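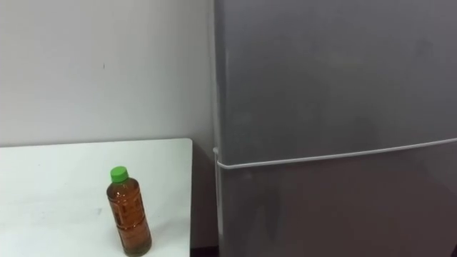
Tradia Street Team — Midwest Chapter

OK so I've had 30 people in my mentions since breakfast asking if Tradia are getting back together with Roy Naylor on vocals. Going to do this as a thread and then I'm making lunch.

What we know: Roy did a radio interview and the host asked if he'd ever sing with the guys again. He said "never say never, I still have the boots." That's it. That's the whole quote. I've listened to it three times.

Somebody clipped it without the question in front, put REUNION CONFIRMED on it, and it had 938 shares by the time I woke up. I love you all but please listen to the full thing before you book a hotel.

Also going around: a poster with Skernen Arena and a May date on it. The logo on that poster is the old one from the Zisico album. They stopped using it before Roy even left! Whoever made it did a nice job on the lettering though.

I called the Skernen box office (yes, I'm that person) and the lady said they have a boat show in that week. She'd already had a bunch of calls and she was very sweet about it.

What IS real: the Zisico vinyl reissue. It was announced on the band's own page 2016-03-08 and preorders are open. Two bonus tracks, one of them the live version of Tapley with the long intro. I have wanted that on vinyl since high school and I may have yelled.

The numbered copies are capped at 693, which is a weird number, and the store page doesn't say why. My guess is it's something to do with the old rehearsal room address but don't quote me on that.

If you're in the chapter and want in on a group order to split shipping, DM me your city and how many. Please don't send money yet. I got burned on the hoodie order and I'm still owed for two larges — you know who you are.

Do I want a reunion? Of course I do. I cried in a parking lot when Roy left. But the new singer has worked really hard and some of the replies to her this week are gross. Knock it off or I'll remove you from the group.

Someone just asked if the bonus tracks are coming to streaming too. Page says vinyl only for now. I'll add to this thread if that changes.

Adding: yes, the sleeve is a gatefold. No, I don't know about the lyrics insert. I asked.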